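4.2 Validation of the runoff model in the Fandley catchment

The calibration reported for Nesora looks good on paper, and we doubt it means much. The model was fitted to 468 daily flow records from a single gauge, and the same gauge was then used to judge the fit. Only two storms in the record pushed the river over its banks. A model can score well on long stretches of low flow and still miss both of those peaks, as Marciniak's earlier runs did.

Rainfall input is a further concern. The Wukosov station sits on the dry side of the ridge, and its readings were spread over the whole catchment without any correction for height. Raising the soil storage term hides the resulting shortfall, but we see no field evidence for the value chosen. 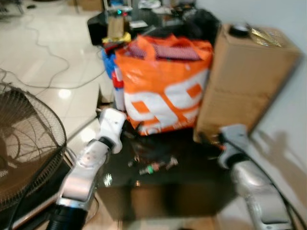

Figure 4. Tabletop with shopping bag and cardboard box.

Does a high efficiency score show that the model can predict floods? The score mostly reflects how well ordinary days are matched, so it says little about peak flow unless the storms are tested separately.

We therefore reran the model with the January storm left out of the calibration. The simulated peak came in late and well below the gauged one. Until a second gauge is working upstream, we would not use these results to size a culvert.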